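Velard-Tabletop is a set of two-arm demonstrations recorded for the Bramness project on retry behaviour in learned policies. This card covers the February release. The older Fivham recordings used a different camera position and aren't included.

## Contents

- 2,549 episodes kept after review, out of roughly 4,000 recorded
- 13 kitchen tasks using dishes and food props
- joint states and gripper opening for both arms
- video from one fixed camera

## Setup

Both arms are mounted on the far side of a taped work table. The tape grid is used to set starting positions: the operator gets a cell for each object and places it by eye, so expect some scatter within a cell. Objects may also sit across a line.

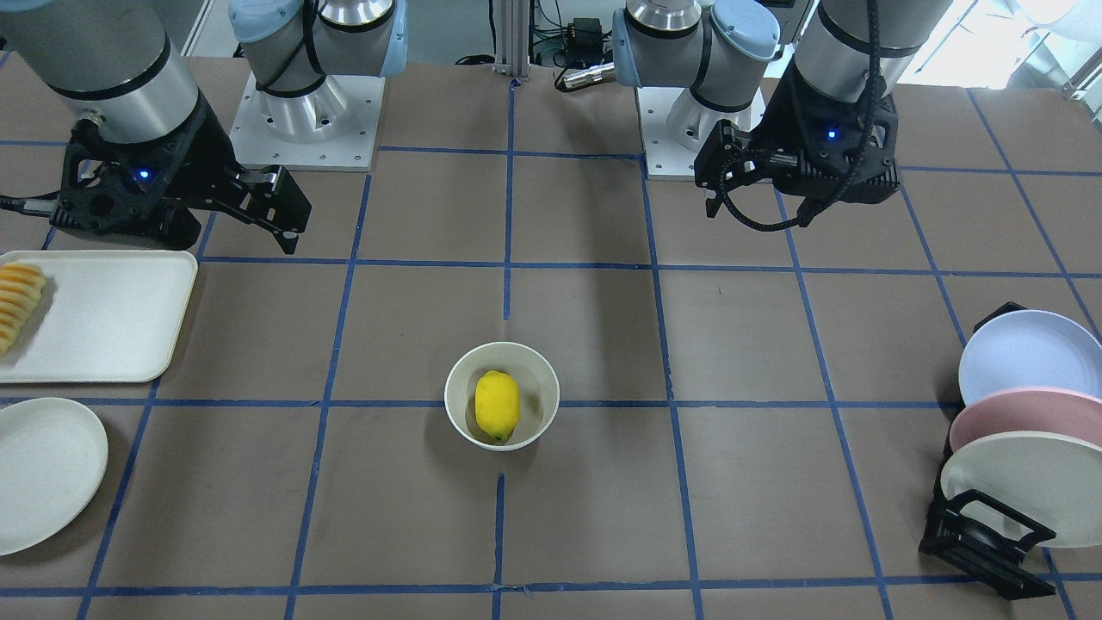 *Workspace with bowl and lemon, tray, plates and dish rack. The robot's right arm is on the left of the picture.*

Arm names follow the robot's own left and right, in the file names as well as in the labels. If you mirror the video for augmentation, swap the arm channels too. Our first baseline didn't, and its numbers have been withdrawn.

## Labels

Each episode is marked `clean`, `retry` or `failed`. A `retry` is any episode where a gripper closes, opens again without moving the object to its goal, and then closes a second time. Urmila Kandpal wrote the labelling rules and Paavo Kiiskinen checked the borderline cases.

## Results so far

Policies trained with the `retry` episodes left in recovered from missed grasps more often than those trained on `clean` alone. We ran 3 seeds per condition. The gain was smallest on plate tasks, and we haven't worked out why.

## Known issues

- Plates in the rack can run past the right side of the video.
- Window light varies with the time of day. Colour wasn't corrected.
- Um, our playback tool, drops the last sample of each episode. The source files are complete.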